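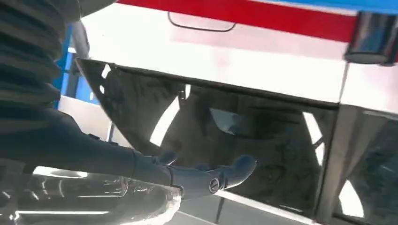
A gray fingertip in front of the tinted panel, as the wrist camera sees it.

The first thing Shona Whitelaw does when I arrive at Olcombe is find me a chair, and the second is to apologize for the coffee, and only then do we get around to grippers, which is what I came for. She has 2 of them on trial this spring, the Potby and the Jadus, and she has been swapping them on and off the same arm for so long that she talks about them the way other people talk about their dogs.

The job sounds simple enough. The arm has to reach up to a machine with a smoked panel, stop just short of it, and do that 500 times without a scratch. But a dark, see-through surface is a miserable thing for a camera – it shows you shapes from behind and reflections from in front, and a depth reading can land on either one.

"The Jadus is stronger, no question," Whitelaw tells me, "but I trust the Potby near anything shiny." Her colleague Sandrine Millet disagrees, cheerfully and at some length. She blames the Qin controller, which she says brakes a little late whichever hand you bolt on, and she would like to see both grippers run again in June with new settings before anyone signs an order.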